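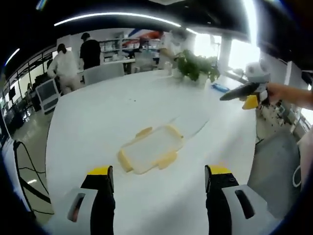

Booking a guided tour of Zirirdale Town Hall

Tours run on weekdays and last two hours. Groups are limited to 14 people.

1. Open the Visits page and select Town Hall.
2. Choose a date. January dates open on December 8, 2022.
3. Enter the group size and the tour language.
4. Add the name of one contact person.
5. Submit the form and save the booking number.

Bring the booking number to the side entrance on Vellent Street. Large bags go in the lockers. The tower has 2 flights of narrow stairs and no elevator.

To change a booking, write to Benedita Falcão at the visits desk.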